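# About Sallix

Sallix is a small packing and sorting workshop. We take small goods that arrive mixed together, and we put them in trays, bags and boxes so that the next person can find them.

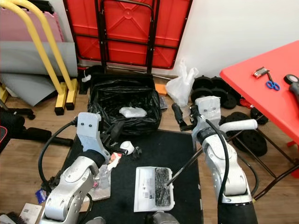

Ritu Khurana wrote to us that she had never thought much about trays before her first order came back from our tables. She opened the parcel, read the labels, and put everything on the shelf in one morning. Before this, she told us, the same work took her most of a week and she still lost the small parts.

We were glad to read it, and her letter hangs near the door.

## How we started

The workshop was opened by Yuxi Zheng and Shufen Shen in a room behind a stationery shop. In the beginning there were 2 tables and one customer, Gatgate, who sent us office supplies returned from their stores. Many of the boxes were open and the contents did not match the labels. Shufen made a list by hand of everything that came in. We still use her list, with small changes, for every new delivery.

Today we are 14 people. Hongjun Kong is responsible for the incoming goods and Meifang Deng checks the finished trays.

## How we work

A tray with a printed label and a barcode stays on the table until its contents are complete. Small boxes, cards and plastic bags are sorted beside it. We like a black table top, as white trays and pale labels are easy to see on it.

The trash bin stands directly behind the table. Packing makes a lot of waste, and when the bin is far away the waste stays on the table — we learned this in our first July, when Storurska sent us 30 cartons in one delivery. Cardboard that is still strong we keep and use again. A brush is also part of the work place, for dust and paper pieces.

## What we accept

We accept office goods, small household goods and accessories. We do not accept food, glass or liquids. If you are not sure about your goods, please send us a short list first, and Hongjun will answer you.

For regular customers we also prepare sets under the name Lu. A Lu set is one tray, packed always in the same order, with a paper list on top.

## Visiting us

Visitors are welcome on weekday afternoons. Please ring the lower bell, the upper one belongs to our neighbors.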